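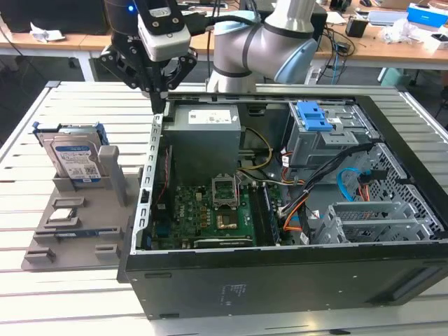 Buy the trays before you buy the second arm

Oct 4, 2022

Clarnance sells its desktop assembly kit as one package: two arms, a wrist camera and a printed tray for the parts. Most of the talk is about the arms. I think the tray is the part worth paying for.

The job is putting a drive, a CPU and a memory module into an old Dell tower. With the case on its side and the drive upright in the tray, each part has a set place to be picked up from. We spent 11 days on the setup in Skurnstead, and the tray took up very little of that.

Cables are a harder matter. The yellow power wires and the SATA leads go wherever they like, and no fixture on the Wyss price list deals with them. A shop that handles 400 mixed towers a year should ask about this first.
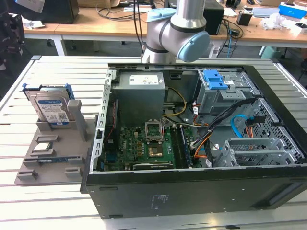

A memory module in its slot on the board, with the CPU socket still empty.

Biltell charges 225 dollars for a spare tray. I would order one for each case model and put off the second arm until February.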